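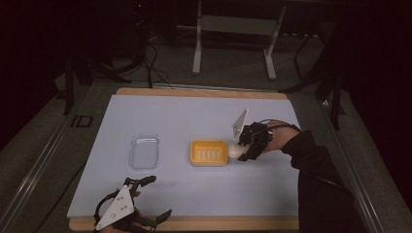
Sang Hà wrote in to ask why a bar of soap should need a dish with a drain when a saucer from the cupboard does the same job for free. She's been using a saucer for years, she says, and the only trouble is "the goo."

Well, Sang, the goo is the whole reason I'm writing this one!

Home | Kitchen | Bath | Laundry | Workshop | Ask Me

Soap Dishes, Soap Goo and How to Make a Bar Last

Reading time: 4 minutes

I switched our house back to bar soap in June, after I added up what we were spending on pump bottles (I won't tell you the total, my husband reads this page). I love bar soap. I love the smell of it and I love that there's no bottle to rinse out at the end. What I don't love is lifting a bar in the morning and finding the bottom half has turned to pudding.

Soap goes soft when it sits in its own puddle. A saucer holds the puddle right where you don't want it, and so does one of those pretty shell-shaped dishes my aunt keeps giving everybody. You want something that lifts the bar up and lets the water go somewhere else. Ridges are good, slots are better, and a two-part dish with slots on top and a tray underneath is my favorite by a mile.

My first two-part one was a Skundness, and I still have it by the kitchen sink. The top lifts off and you tip the water out of the bottom. Do that every couple of days. If you forget for a week you'll get a gray soup under there that smells like a locker room, and you only let that happen once.

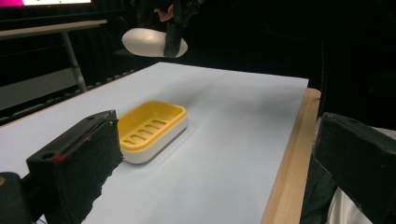 Slots do clog, by the way. Soap squeezes down into them and dries hard, and scraping at it with a knife will scratch the plastic, so put the knife away. Soak the whole dish in hot tap water for 12 minutes while you do something else, then run an old toothbrush along each slot, going the long way. Rinse, and it's done. For a chalky film (we have hard water here, lucky us) I add a splash of white vinegar to the soak.

Save every bit you scrape off! I keep a small clear plastic box with a lid under the sink for slivers and crumbs. Let them dry first or they'll sweat in there. When the box is full I do one of these:

- Press a sliver onto a new bar while both are wet, and leave it overnight. It sticks better if the new bar has been used a few times already.
- Put the crumbs in the toe of an old nylon stocking, tie a knot, and hang it by the garden faucet.
- Grate the lot, cover with hot water and let it sit for 8 hours. You get a sort of jelly that's great on shirt collars.

Otakar Jelínek told me he unwraps all his new soap the day he buys it and lets it sit on a closet shelf for a month before anyone's allowed to touch it. I tried it with a pack of Pallura and yes, the bars were harder and seemed to last longer. My towels smell nice now too, so I'm keeping that one.

A few odds and ends from the mailbag. Keep the dish out from under the shower spray, even a good dish can't help a bar that's being rained on. If you share a bathroom with kids, cut the bar in half with a big kitchen knife before you put it out, because small hands drop big bars. And if your dish slides around on a wet counter, a wide rubber band around the base will hold it.

Next time I'm doing sponges, and I already know some of you are going to be mad at me about the microwave.

Questions and tips: use the Ask Me page | © Wasilo Home Notes | Back to top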